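Forums > Workshop Talk > Paint and Finishes

We use cookies to keep you logged in. Accept / Manage

okc_dan
Repainting shop fixtures. Humphreys in Erbridge has yellow enamel at 40 a can. Is one coat enough? I want it as bright as this. 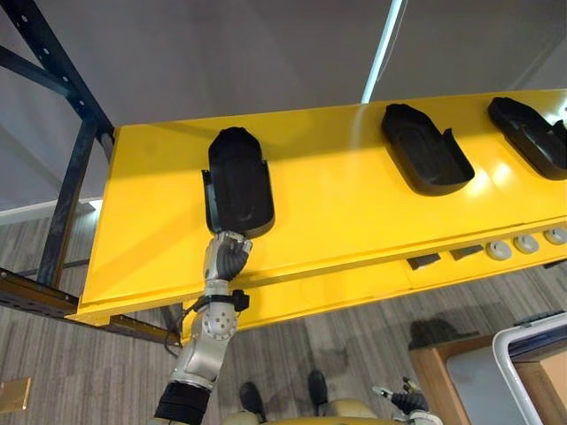 pellet9
No, two thin coats. One always shows the primer.

okc_dan
Even over white primer?

marlow_t
I disagree with pellet9. One coat over white held up fine on my cart for 4 years. 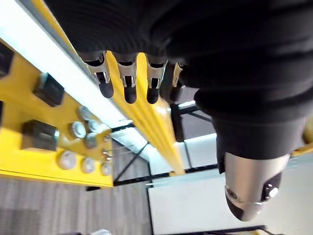
Yellow beam, same place

pellet9
A cart isn't a fixture. Two coats.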